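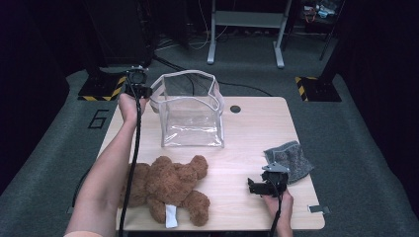
The Gestel hand-held gripper was reviewed against the Rorkmont model over 14 working days in March, with operators using 2 units of each make, one per hand. Both makes were assigned the same packing task at the Skundevby test hall. The items were deliberately soft: a brown plush teddy bear and a dark gray cloth, to be placed in a clear plastic bag with a square mouth and pale trim. Each operator completed 200 trials.

The Gestel jaws closed evenly on the cloth and seldom pinched the tabletop. On the bear, a firm grip required a second attempt more often than we would like, particularly when the limb was taken first. The Rorkmont jaws held fur better but were slow to release it.

Cable routing remains the weakest point of the Gestel. Operators reported a steady pull at the wrist by mid-afternoon. The Rorkmont cable is lighter, though its connector loosened twice.

Both makes worked with the Bogale controller without changes to its settings. We recommend the Gestel for cloth and flat goods, subject to a lighter cable.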